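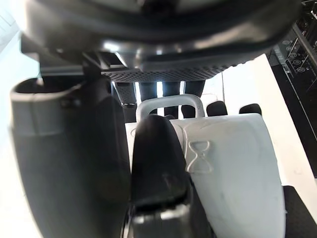 Why would anyone mute a group they chose to join, a listener wanted to know when I gave a shorter version of this in Mulberg, and wouldn't it be simpler for them to leave?

Open with that question. Read it out slowly and let people think about it. Ask for hands: who has a muted group on their phone right now? Wait for the laugh, then ask who has looked inside it today.

My answer in Mulberg was a bit feeble. I said something about politeness. The better answer is that muting means "I still want this, but I can't have it at this speed." I love that as a starting point for design, and it's the whole talk really.

**Where I'm coming from**

Keep this short. I work on notifications for Festeo, a messaging app used mostly by clubs, choirs, allotment groups, parents and the like. Small team. We don't do public feeds. People join through a link from somebody they know, and they usually stay for years.

The groups are lovely to work on, because they're so ordinary. Lifts to the match. Who has the key to the hall. A blurry cake. (Don't do the cake story here, it comes later.)

**The noisy group**

Talk about the Bañez group. They've said we can mention them. It's a town walking group with 800 members, and it had become so busy that the organisers set up a second group for "important messages only". Then people replied to the important messages. Then a third group appeared.

By the time they wrote to us there were six groups, and the date of the spring walk had been posted in the wrong one.

Pause here. Everybody in the room will have been in a version of this.

Point to make: they already had plenty of places to talk. The trouble was that every message arrived in the same way. A thumbs-up buzzed the phone exactly like a change of meeting point did.

**What we tried first**

Be open about this part, it's useful to people.

We tried sorting messages by importance. The app guessed, and the ones it thought mattered came through with a sound. On our own test groups it looked great! I was so pleased with it. Then we put it in front of real groups and it fell over on the simplest things. "Gate's locked" is two words long and it matters enormously if you're standing outside the gate. A long careful post about boots doesn't matter to anybody until the weekend.

We also found that people stopped trusting the quiet. If the phone stayed silent they opened the app to check whether the silence was right. So we'd cut the buzzing and put up the checking.

Slow down for the next line: a quiet phone is only restful if you believe it.

Take a sip of water. Next slide. 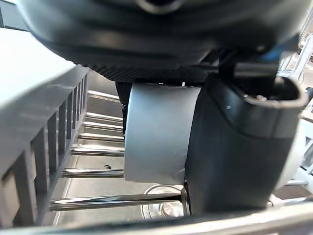

So we dropped the guessing and gave the choice to the person writing. When you send to a large group on Festeo now, you can hold the send button and pick "no rush". The message goes into the group straight away, and anyone who has the group open will see it as normal. Everybody else gets it in a bundle, at a time they've picked for themselves. Mine is just after tea.

Things to say about bundles:

- The reader sets the time. The group owner can't.
- A bundle shows the opening line of each message, and never "you have lots of unread messages". We took the number off the icon as well.
- Replies stay attached to what they're replying to. This took ages and I'm very fond of it.
- If somebody mentions you by name, that comes through at once unless you've turned it off.

Demo if the wifi behaves. Use the test group, and check beforehand that it's the test group!! If the wifi doesn't behave, skip to the recording and talk over it. It has no sound.

**The cake story**

Now do the cake. One of the walkers posted a photo of a cake late in the evening and asked if it looked done. It got 70 replies before bedtime. Under the old set-up that was a buzz for each of them, in every pocket in the group, and a good many people muted the lot that night. They then missed the message about the coach.

Same kind of evening under bundles: the people who were up and wanted to talk about cake did so, and had a very nice time. The rest found it waiting when they wanted it. Muting in that group has dropped to almost nothing since they switched over.

Don't oversell. It's one group, they were keen, and they'd asked for help. I'd want to see it in a group of people who don't much like each other before I claimed anything bigger.

**Moving old groups across**

People always ask about this, so get in first. Fuvport is the little tool we use for bringing a group's history in from another app. It reads the export file the other app gives you and rebuilds the conversation. Photos come too if they're in the file. Reactions often don't, and polls arrive as plain text, a bit sad looking.

Ask everyone before you import. It's their words as well as yours. Fuvport will post a notice in the group and wait, and any member can have their own messages left out. We had arguments about whether that makes holes in the conversation. It does. I think the holes are fine.

**What I'd like people to try**

Even if you never touch our app:

Look at what your own product does with a thumbs-up. Does it make a sound on somebody else's phone? Who decided that?

Join a big group as an ordinary member, with the settings it gives you on day one, and leave them alone until you can't bear it. Write down the moment you gave in and what had just arrived. Ours was a thread about parking.

Talk to the people who muted you. We'd spent all our time with the chatty ones, because they answer messages quickly, and that's a daft way to find out about quiet people. The muters were thoughtful and funny and had clear ideas about what they wanted. The "just after tea" setting came from one of them.

**Questions**

Leave five minutes at least. Likely ones:

*Won't senders mark everything as urgent?* Normal is still the default, so in a sense they do. But "no rush" has caught on as good manners, and in Bañez they now tease anyone who forgets.

*Is there a version for work teams?* Not yet. Work groups have bosses in them, and a boss's "no rush" isn't always believed. I'd love to hear from anyone who has tried.

*Can the organiser override a bundle?* Yes, for a cancelled event, and it shows who did it. We want that to feel slightly embarrassing.

*Does it cost extra?* No, it's in the ordinary app.

If there's time left, go back to the Mulberg question and ask the room how they'd answer it. Stickers are in the blue folder. Take the adaptor home this time.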